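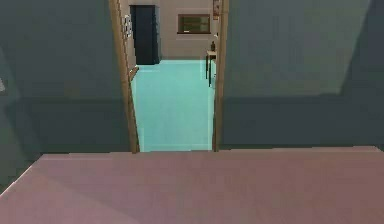
Figure 1. Simulated apartment, view through the doorway toward the adjoining room.

Zornport Home Assistance Project: Report on the Threshold Fault
Student team, Wallner Technical College
Feb 14, 2024

1. Background
The project trains a mobile robot, controlled by the Varkar planner, to fetch household items in simulation. Testing on the physical platform is scheduled for March. The fault described in this report must be closed before that testing is approved.

2. Description of the fault
During a batch of 900 fetch runs, the robot drove into furniture in nine runs. In each case the planner had reported a clear path, and the emergency stop did not act until after contact. The logs show that the stop command was issued on time but was held in a queue behind map updates. The delay reached 200 milliseconds.

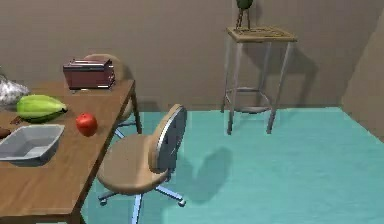

The fault was traced to the way the planner stores obstacles. Each object is reduced to a single upright box, sized from the part of the object at sensor height. This works for the walls and for the stool near the back wall. It fails for a swivel chair, whose light-blue legs spread out low to the floor from a central column. The planner recorded the column and treated the floor over the legs as free. With a chair standing beside the table's right edge, the planned path crossed the chair base.

3. Corrective action
The obstacle box is now computed from the full height of the object, including casters. The stop command was moved to its own channel and no longer waits for map updates. The team also reduced the speed limit near furniture, at the request of the Botden laboratory, where the physical tests will be held.

4. Results
The revised planner completed 4,000 runs without contact. A number of runs ended early when the robot could find no path past the chair. These were logged as safe failures, and the path search is being revised to reduce them.

5. Open items
The stop channel has been tested in simulation only. Its response time must be measured on the physical platform with the drive wheels raised before any floor test begins.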